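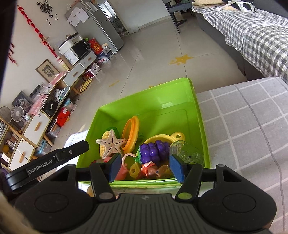 *Toy corn, purple grapes and a starfish in a green plastic bin*

Morfudd Phillips has measured marine fuel at Stodthorpe for most of her working life, and she still takes her own tape on board. The barge normally offers one. "I thank them and I use mine," she told me when we met in her office above the chandler's shop. "I know where my tape has been."

She works for Adamczyk, a small survey company which is hired mostly by ship owners. When a vessel buys fuel, Phillips goes to the barge before the hose is connected, measures the level in each tank and takes the temperature. After the delivery she does everything again. The difference between the two measurements decides what the owner will pay.

I asked her how often the figures are disputed. "Less than people think, but when it happens it is the middle of the night and the captain wants to sail," she said. She remembers a delivery from the barge Plasley, where the supplier wanted to use a density from an older document. The order was for 2,000 metric tons.
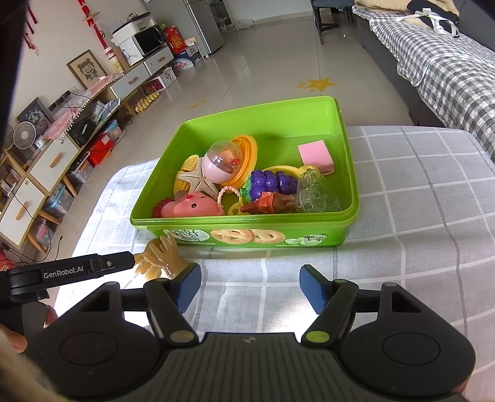

"The paper in his hand was for another cargo. The correct paper said 989 kilograms per cubic meter, and we found it after one hour in a drawer with the tea," she said. The chief engineer signed the corrected receipt, and the ship left on the next tide.

Stodthorpe is now discussing whether every barge in the port should carry a mass flow meter. The neighboring port of Stevimwood already asks for them. Phillips is in favor, although she understands that it can reduce her own work. The meter measures the mass directly, so there are fewer calculations and fewer arguments. Air in the fuel is also much easier to notice, provided that somebody reads the record of the meter and does not only look at the final number.

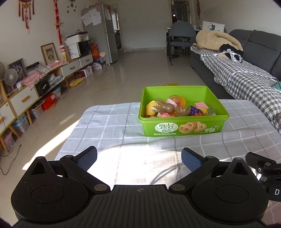

**Svetozár Skála**

Her concern is about the small suppliers. Two of the barge owners in Stodthorpe have only one barge each, and a meter must be installed, tested and sealed while the barge earns nothing. "If they stop, we will have one seller here," she said. "Then you have a very exact meter and a very bad price."

She would like the port to give these owners a longer period and to start with the largest barges. She showed me the record of her biggest job this October, a delivery of 3,758 metric tons in two parts to a bulk carrier at anchor.

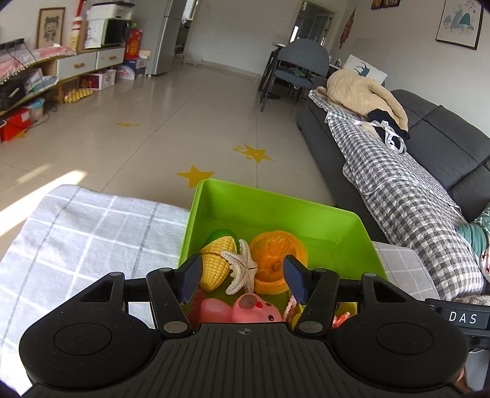 For a quantity like this, she said, even a small error in temperature is real money, and the owner of such a ship will gladly pay for a meter through the price.

The samples are a different matter. A meter says nothing about quality, and Phillips still wants to see the sample bottles filled slowly during the whole delivery - at the ship's manifold, with both sides present. She writes the seal numbers in a notebook before she writes them in the form.

I asked what she would tell a young engineer who receives fuel for the first time. "Read before you sign," she said. "And if you do not agree, write a letter of protest. It is a normal paper. The barge captain will not be your enemy after it."

The port expects to publish its proposal after the winter. Phillips has already sent in her comments, four pages by hand.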